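Subject: Re: [Nosten-house] Sorting bins for the shared kitchen

August 19, 2023

> Can we please agree on one way to sort? Last month I found glass
> in the plastic again, and Ustmont charged us for the pickup.
> Are three bins enough?

Hello all,

I think three are enough, if each one has a clear name. I put gray fabric bins on the table, with the cards standing in front: Bottle, Plastic, Can. "Bottle" means glass bottles only. The brown ones go there. 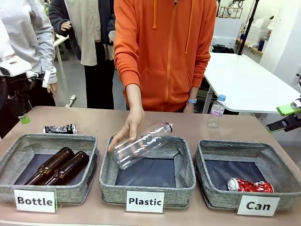
Mockus
Kitchen list keeper, Nosten house

Plastic bottles go in the middle bin, also when they are very small. Please take the cap off and pour out what is left inside. Cans can be crushed, it saves much space — but please do not crush the plastic ones flat, Ustmont does not like it.

I will empty the bins every five days until October. Then we can decide if we want bigger ones.

Regards,
Mockus

Comments

wolurura: Could the first card say "Glass"? I would put a plastic bottle under "Bottle" without thinking.

top_floor_8: Agree with the comment before me. Where do jars go?

wolurura: Jars with the glass, I suppose.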